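3 min read
14 shares · 6 comments

Come and print T-shirts with me at Vorkura

Right, I need another pair of hands! I run Vorkura, a small T-shirt printing shop on the top floor of the old mill in Erholm, and I've got to the point where I'm folding parcels at midnight and forgetting to eat. So I'm looking for someone part-time, starting in March.

It's screen printing mostly, slogans and daft drawings, plus the odd run of staff shirts for cafés over in Sorkside. Last month we sent out 584 shirts (a record for me, and my back knew all about it). You'd be mixing ink, pulling prints, checking sizes against the order sheet and packing. You'd also be answering the emails from people who ordered a medium and meant a large, so patience helps.

I don't mind whether you've printed before. If you can tell when a neckline print is sitting wonky and you'll say so before we've done 80 of them, we'll get on fine. A bit of drawing would be lovely, as I'm always short of new designs, and anything of yours we sell earns you a cut on top of your wages.

Hours are three mornings a week and we can pick which ones together. There are stairs, quite a lot of them, and no lift, sorry. Tea is free. The radio is up for debate.

We've got shelves for bits and pieces too, and I like having some colour about the place while I work.

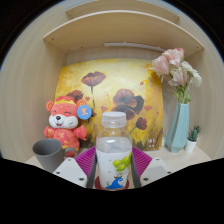
A square canvas in yellows and golds on the shelf.

To apply, send me a few lines about yourself and a photo of your favourite T-shirt, the older and more washed-out the better. I don't need a CV unless you've already got one handy. Drop it through the door at 126 Ban Street or use the contact form, and I'll write back to everyone, even if it takes me a week or so. Ask me anything you like in the comments as well!

6 comments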